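Teaching the arms kitchen jobs by hand – tips from our bench

Quick page this time. People keep writing in to ask how we get the arms to do tidy-up jobs, so here are my notes from the last couple of months, more or less in the order I'd want them if I was starting over. Mostly trays, paper, wrappers, lids. Kitchen leftovers basically.

Before you start

Pick one job and write it on a card. One sentence. "Put the paper in the tray." If it takes two sentences it's two jobs, record them separately.

Clear the table. Mugs, phones, tape, all of it. Anything left out ends up in the recording and the arm learns it like it matters.

Wipe the table too. Crumbs are fine for you, less fine for a small ball of paper that has to roll a certain way.

Home both arms, fingers open, same spot every time. I was sloppy about this for weeks. Farah Teoh went back through a batch of mine and threw most of it out, fair enough.

Choosing props

Foil trays are good to learn on. Cheap, light, and they show you your mistakes – squeeze too hard and the rim keeps the dent. Buy a whole sleeve. Swap when the rim goes soft or the long side starts to bow, becuase a floppy tray behaves like a different object.

Paper balls: brown packing paper beats printer paper. Holds a crumple, doesn't spring open. Make them small enough to sit well inside the open fingers with room both sides. Make a bunch and rotate. If you use the same one all day it goes flat and you get a hundred takes of a pancake.

No wet stuff until you're good at dry stuff.

A white table is nice for seeing dark fingers, bad for seeing white lids. Put a plain mat down for those.

Setting out

Turn the tray a bit each time. Square to the edge, then slanted, then slanted the other way. Move the paper as well, close to the tray, far from it, left, right. If everything is always in the same place the arm learns the place and forgets the tray.

Don't hide the easy ones. I like to start a session with the tray near the middle and the paper a short reach away, then get meaner as I warm up.

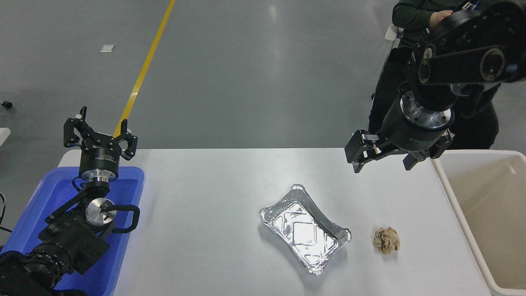 Decide which arm does what before you touch anything. For paper-in-tray I have one arm hold the rim and the other fetch. If you change your mind halfway, bin the take and go again. Half-and-half takes are the worst ones to have in a set.

Guiding by hand

Hold the arm by the housing, up high. Not the fingers, not the cable. Grab near the gripper and your hand gets in front of the camera and your wrist does all the steering.

Stand so your elbow stays loose. Feet first, then hand. If you have to lean, move your feet.

Slow in, pause, close, pause, lift. The pauses feel silly. Leave them in, just keep them short and about the same each time.

Come down on the paper from above. Sideways works maybe half the time, and the other half you're chasing it across the table.

On the rim, pinch the rolled edge lightly and stop. You are holding it still, not carrying it.

Sleeves – push them up or wear tight cuffs. Loose ones catch on everything.

By remote

We use the Kutimix hand controllers when there are two arms to run at once. Syahrul Ngui is much better at it than me, his advice was to keep the controller hands as far apart as the grippers are, then your brain stops doing sums.

Look at the table and not the screen if you're in the room. Screen has a little lag, enough to overshoot.

Turn the speed down for the first 2 tries of any new job. Then back to normal, otherwise every recording is at snail pace.

Hands drift. Re-center before each take, takes a second.

Rest after every 5 good takes. Shake your hands out. Tired takes look fine at the time and wobbly later.

Misses

Keep some. A miss followed by a calm second try is useful, shows the arm what to do when the paper slips. A miss followed by you flapping around is not. Label both as you go, don't trust yourself to remeber at the end.

If the tray slides, let it slide, then finish the job from there. No reaching in with your free hand to fix it! Everybody does this. I still do this.

If the tray tips over, stop and reset.

Logging

Paper sheet taped to the wall, pencil on a string. Job, take number, good or bad, one word on why. "Slip." "Bump." "Slow." Type it up same day.

We had 567 good takes for the tray job when Aiman Ngui said stop, and the last hundred or so were barely different from each other. More variety would have done more than more takes. Nolen's people told us they went to around 3,000 on their lid job, but that was nine kinds of lid.

End of the day

Fingers: wipe the pads with a barely damp cloth. Grease from used trays builds up and then nothing grips.

Check the little screws on the fingers. They back out. Quarter turn, no gorilla stuff.

Walk the cables with your hand from the arm down to the floor. Anything tight at full reach needs more slack before tomorrow.

Old foil goes in the recycling if it's clean. Paper balls I keep till they fall apart.

Next page is lids, after Kartini Ismail sends me her notes. If you've got a trick for cling film please send it, we've got nothing.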